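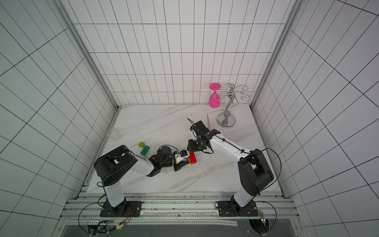 The Rätsep ledgers and the making of a river port

Carmela Ibarra's second book, Fleltside, takes its title from a river port that handled timber, wool and tallow for most of the nineteenth century and then lost all three trades inside a generation. The source is a run of ledgers kept by the Rätsep family, shipping agents, who entered 2489 consignments and rarely commented on any of them.

Ibarra follows five households through the entries. A cooper's debts surface in the margins over 35 years. A widow named in the wage columns is paid in flour until she begins signing for coin. The prose is plain, and the tables sit in the chapters where they are used.

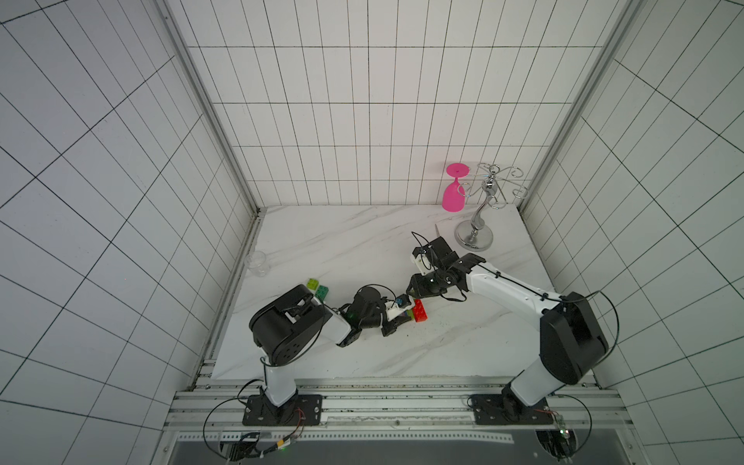
Method and dispute

Jianhua Gu, who edited the Drestlow harbour papers, has questioned the dating of the early volumes. He places the first ledger a decade later, on the evidence of its paper and the clerk's handwriting. Ibarra answers in an appendix of 40 pages – the densest part of the book – and concedes two entries. The labour chapters are unaffected. The chapter on the wool tariff would need revision if Gu were right, as its argument depends on purchases made before the rate changed.

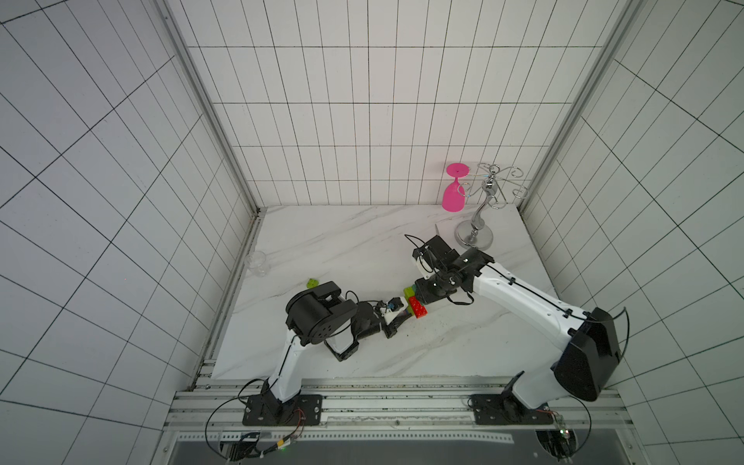 The closing chapters deal with the warehouses, and here the ledgers are thinnest. Ibarra works from insurance plans and a builder's daybook to recover the order in which the sheds went up. Three sheds remain unplaced, and the fold-out map leaves their plots blank. The print run is 1000 copies, with a paperback planned for November.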